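Tarbridge School Meals Nutrition Project
Progress report to the Judard Fund, second reporting period
Prepared by Lucie Penner, project lead
8/1/19

1. Purpose of the work

The grant pays for a review of how vegetables are cooked and served in primary school kitchens supplied by Amaral, and for changes to the cooking instructions where the review supports them. The measures of interest are retention of vitamin C and folate, fibre content of the served portion, and plate waste. The long-term aim agreed with the Fund is that every kitchen on the supply contract will use the revised instructions by 2036.

2. Work completed in the period

Kitchen visits were carried out at 12 schools. At each visit Ju-won Ahn recorded the cooking method, the volume of water, the time at temperature and the holding time before service. Carrots, peas, broccoli and white cabbage were covered at all sites. Spinach was covered only where it was on the menu that week.

Holding time varied more than cooking time. Most kitchens cook broccoli for close to the time printed on the recipe card, then hold it in a heated cabinet until the second sitting. The cards give no upper limit for holding. A revised card for broccoli and cabbage has been drafted and is with Amaral for comment.

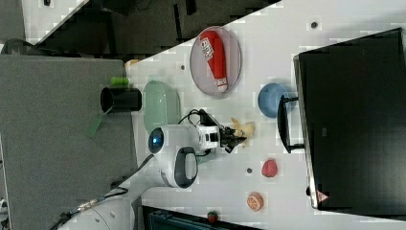 Why does the review treat holding time separately from cooking time?
Vitamin C continues to fall while cooked vegetables are kept hot, so a portion served at the second sitting can differ from one served at the first even though both came from the same batch. Recording the two times together would hide this.

3. Laboratory analysis

Samples are frozen on site and sent to the Fetberg laboratory, where Yi-an Choo is responsible for the analysis. Results for peas and carrots have been received. Carrots show little change in carotenoids between boiling and steaming, as expected for compounds that do not dissolve readily in water. Folate in peas was lower where a large volume of water was used and the water discarded.

Broccoli results are outstanding. The first batch was rejected on arrival because the temperature log was incomplete, and sampling had to be repeated at four schools. The repeat samples were taken in June and have been accepted. Loggers are now checked before the box is sealed, and the reading is written on the delivery note.

4. Plate waste

Leonilde Patrício has set up the plate waste method. Waste is weighed by food group at the end of each sitting and divided by the weight served. Cabbage had the highest waste at every school that served it. Peas had the lowest. Steamed carrots cut into batons were wasted less than boiled slices, but the two were not served at the same schools, and no conclusion should be drawn until the crossover weeks are finished.

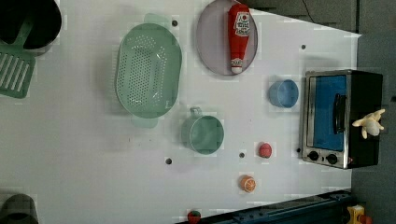

Can frozen vegetables be used in place of fresh under the revised cards?
Frozen peas, spinach and broccoli are all acceptable. They are blanched before freezing and need a shorter cooking time, and the card for each will state this on a separate line.

5. Staff training

Marcelino Coutinho ran the first training session for kitchen supervisors. It covered batch cooking, water volume and the use of the timer on the steam oven. Attendance was good, although two supervisors could not be released. The session takes roughly 8 hours in its present form, and several of those attending said that was too long for one day. It will be split into two parts.

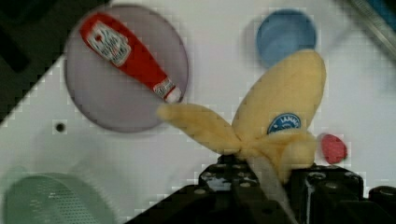

Plush banana with a round blue sticker

6. Spending

Spending is within budget overall. Laboratory costs are above the forecast because of the repeat sampling, and travel is below it. We ask the Fund to approve a transfer from travel to analysis. No change to the total is requested.

7. Next period

Complete broccoli and cabbage analysis
Finish the crossover weeks for carrots
Agree final wording of the broccoli and cabbage cards with Amaral
Deliver the training in its two-part form
Begin the fibre measurements on served portions

The fibre work depends on a drying oven that is on order. If delivery slips, the samples will be stored frozen and measured with the following batch.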